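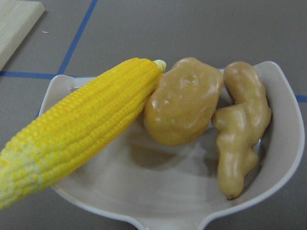

Catherine Mackay wrote to this page to ask whether she should put off replacing her kitchen worktop until a machine could clear it for her. Our reply was that she should replace the worktop. Her question is nevertheless a fair one, and the household advice desk at Stolville receives it often enough to warrant a fuller answer.

What machines can do at present

Floors are largely settled. A robot vacuum will keep a level room in good order if cables and socks are lifted first. Dishwashers and bread makers have been doing their share for decades, although few people think of them as automation.

Sorting and putting away vegetables is a different matter. A potato, a root of ginger and a cob of corn differ in outline, and each must be held in its own way. Trials of this work commonly use play food, which keeps its shape and does not spoil. A machine that can move a moulded potato from one dish to another has still to meet a real one with soil on it, or a soft spot that gives under pressure.

Bastien Royer, of the Resorville workshop, reports that the same holds on the shop floor. His machines load identical parts all day -- 1426 in one shift is his best figure -- but a mixed tray of offcuts still goes to a person at the bench.

Tips for the kitchen as it is now

Keep potatoes in the dark, in a paper or cloth bag, and away from onions. Remove any that have begun to sprout heavily or turn green.

Leave corn in its husk until it is needed. Refrigerate it and use it within a day or two.

Fresh ginger may be frozen whole and grated from frozen. The skin can be scraped off with the edge of a teaspoon, which follows the knuckles better than a peeler.

Use a shallow dish with a low side for vegetables waiting to be prepared. Deep bowls hide what is at the bottom.

Allow 15 minutes at the end of the week for going through the vegetable rack. Wipe the shelves while they are clear.

Before buying a kitchen machine

Ask the seller to show it working with your own produce and your own dishes. Measure the space it will occupy when open as well as closed. Find out which parts must be washed by hand, and how long that takes. Albane Maillard returned a peeling machine on this last point alone: cleaning it took longer than peeling the potatoes with a knife.

Readers may send further questions to the desk in writing. Questions on the storage of root vegetables over winter will be taken up in February.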